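Cuaderno de taller, noviembre
Sábado, tarde. Puesto del papel de flores.

Sigo con el tablero. El martes dejé apuntado que las manchas blancas del lado izquierdo salían con agua templada y paciencia, y me equivoqué: lo que salió fue polvo de lija que tenían encima. Debajo la pintura sigue agarrada. Lo corrijo aquí y tacho lo otro.

He probado cuatro cosas, siempre en zonas pequeñas y con el mismo trapo de algodón doblado, cambiándolo de cara entre una y otra.

1. Jabón neutro diluido, 10 minutos en reposo. Ablanda los bordes de las gotas finas. A las gordas no les hace nada.
2. Plistora sin diluir, 5 minutos. Levanta las gotas pequeñas enteras si se empujan con la uña. Huele fuerte, hay que abrir la ventana del patio. Deja un velo mate que luego se va con agua.
3. Plistora con dos aplicaciones seguidas. No mejora lo anterior y el velo cuesta más de quitar. No repetir.
4. En seco, con el rascador Mekton de hoja de plástico, casi plano. Lo más lento, pero es lo que menos marca.

Conclusión provisional: rascar primero en seco, una sola pasada de Plistora para los restos, agua y secar. La hoja metálica no se toca. Los arañazos oscuros y finos que tiene el tablero son de una hoja metálica que usé hace meses con prisa, y no hay cera que los tape.

Sobre el ángulo: si se levanta el mango, la esquina de la hoja se clava y abre la veta. Hay que ir siguiendo el dibujo de la madera. En el nudo ovalado la veta gira y no sé bien en qué sentido atacar; lo dejo para el final. Las manchitas de alrededor son puntos y rayitas, molestan poco.

Teodoro Ambrosio pasó a media tarde y opina que debería lijarlo todo y acabar antes. Le dije que no. Con la lija se pierde el tono miel y queda un parche claro que se ve desde la puerta. Él lo hizo así en el banco de atrás y el parche sigue allí. Quedamos en que si la semana que viene no he terminado, lo hablamos otra vez.

Ropa: he trabajado con punto grueso y no lo recomiendo. La pelusa se engancha en las escamas de pintura levantada y luego hay que sacarla con pinzas. Para la próxima, manga remangada o bata lisa. Guantes de nitrilo con la Plistora, siempre.
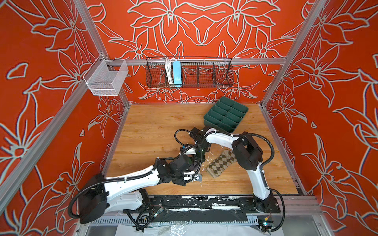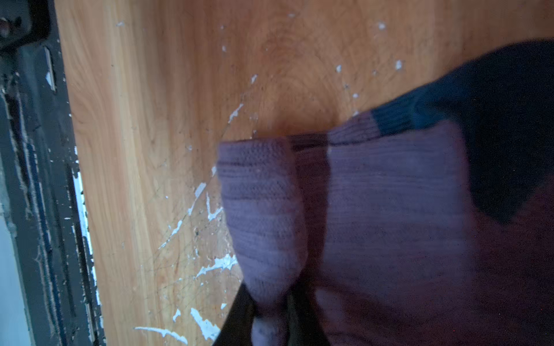
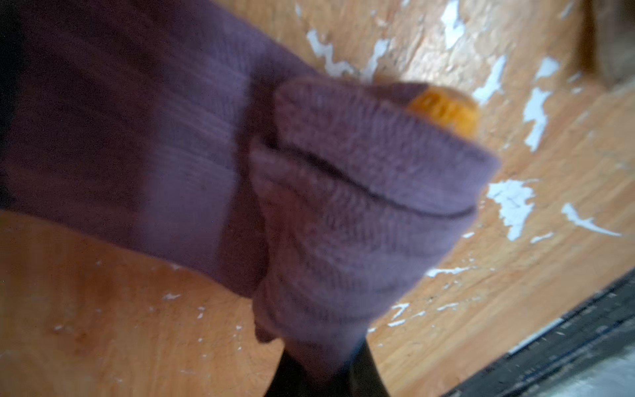
Puesto del papel de flores con la bandeja verde (primera) y detalles del tablero con las manchas blancas (segunda y tercera).

Orden del puesto. Aprovecho para dejar escrito dónde va cada cosa, que luego cada uno la pone donde le cae la mano.

Cesta negra larga, la del perfil de atrás: cables blancos enrollados en los compartimentos de la izquierda y, al lado, la regleta azul claro, de pie. Los demás compartimentos se reservan para los trapos limpios, las hojas de repuesto del rascador y la cinta. Nada de botes, que la malla no retiene un goteo y el papel queda justo detrás.

Cesta blanca, la del poste izquierdo: cuelga de ganchos pequeños y no quiero cargarla. Papel de cocina y guantes sin abrir, como mucho. Si alguien necesita meter herramienta pesada, que busque otro sitio.

Bandeja verde oscuro: dos filas de cuatro compartimentos. Fila de delante para lo que se usa en el día, fila de atrás para lo que espera respuesta o recambio. No la he fijado al tablero porque hay que moverla para limpiar debajo — quien la mueva, que la devuelva al fondo a la derecha.

Papel de pared. Los tres paños aguantan bien. El rojo anaranjado es más fuerte de lo que parecía en el muestrario y los lirios (o lo que sean) salieron grandes, pero me he acostumbrado. Lo que sí hay que vigilar son las salpicaduras de Plistora: probé una gota en un recorte sobrante y el color se corrió en menos de un minuto. Mientras se trabaje con líquido, cartón apoyado contra la pared y cinta Burnow por el borde de arriba. La Burnow se despega sin arrancar el papel si se tira despacio y hacia abajo. Tirando hacia fuera se lleva la capa impresa, comprobado también en el recorte.

Perfiles de aluminio: limpiados con trapo húmedo. El travesaño corto de delante, a la derecha, tenía pegamento viejo de una etiqueta. Salió con alcohol.

Acabado. Cuando el tablero esté limpio irá cera Tarigan incolora, mano fina, dejar una noche, pulir con trapo seco. Hice una muestra en el canto de un retal parecido y sube un poco el tono ámbar de las vetas oscuras. Me gusta. La Tarigan miel, que es la otra que tenemos abierta, lo pone demasiado naranja y con ese papel detrás ya hay bastante naranja.

No encerar nada mientras queden restos blancos. La cera se mete bajo los bordes de la pintura y después no hay forma.

Existencias y gasto:
Plistora: quedan 267 ml en el bote abierto. Da para lo que falta si no se desperdicia. El bote se guarda de pie en el armario bajo, con el tapón bien roscado.
Hojas de plástico Mekton: la que uso ya tiene el filo redondeado, cambiar antes de seguir.
Cera Tarigan incolora: una lata sin empezar.
Cinta Burnow: medio rollo.
El albarán del pedido es el 1191, está en la carpeta de compras. Falta por llegar el segundo paquete de trapos.

Pendiente:
— Terminar las salpicaduras grandes, sobre todo la raya larga horizontal.
— Decidir lo del nudo.
— Preguntar en la droguería si hay algo parecido a la Plistora con menos olor.
— Cortar un cartón a medida para proteger el paño izquierdo, el que uso ahora se dobla.
— Poner etiqueta a los compartimentos de la bandeja.

He parado a las siete y media porque con la luz del techo ya no distingo la pintura del brillo del tablero. Mañana no vengo. El trapo usado está extendido en el patio, no lo metáis en la papelera hasta que haya secado del todo.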